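Painting your room - tenant FAQ
Odero House, updated 7 October 2022

Can I paint my room?
Yes, if you've been here more than 3 months. Fill in the paint form first and wait for the reply. Please don't start the same night, we've had that.

What colours are allowed?
Walls - anything off the Pimell card in the office, except the two darkest reds. Ceilings stay white. Doors and skirting stay as they are.

Who pays?
You buy the paint, we lend the rollers, trays and dust sheets. If the room hasn't been done in 8 years we pay for both, ask Annick Masson to check the date for you.

How much will I need?
Depends on the room. The small ones at the back take one big tin for two coats. Corner rooms need two tins. Keep the leftovers for touch ups, write the room number on the lid.

I want to keep it white. Which white?
The house white is Björklund matt, and its the same in every room and on the stairs. Don't mix it with another make, the patches show when the sun comes round.

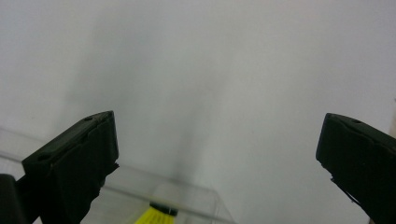
Plain white wall, no fixtures.

Do I have to fill holes before painting?
Yes please. Filler is in the cupboard by the back door. Let it dry overnight, sand it, wipe the dust off, then paint. Toothpaste is not filler.

Can I put up shelves after?
Small ones, on the inside walls only. Outside walls have pipes in odd places. Send a quick sketch with heights and we'll say yes or no.

What about hooks and sticky strips?
Strips are fine but wait till the paint has hardened, give it a good few weeks. Pull them off slowly, straight down. Any paint that comes off is yours to patch.

Do I need to paint it back when I leave?
Only if it's a strong colour. Pale ones can stay. If we have to do it the charge is £73 a wall, up to £475 for a whole room, taken from the deposit.

Can I get someone in to do it?
Yes. Enovlow do most of our hallways and know the building, but use who you like. We need thier name and the day they're coming.

Anything in November?
Hallways being done so no room painting that month - ladders all over the place. Forms sent in then get looked at after.

Where do brushes get washed?
Outside tap. Not the kitchen sink, not the shower.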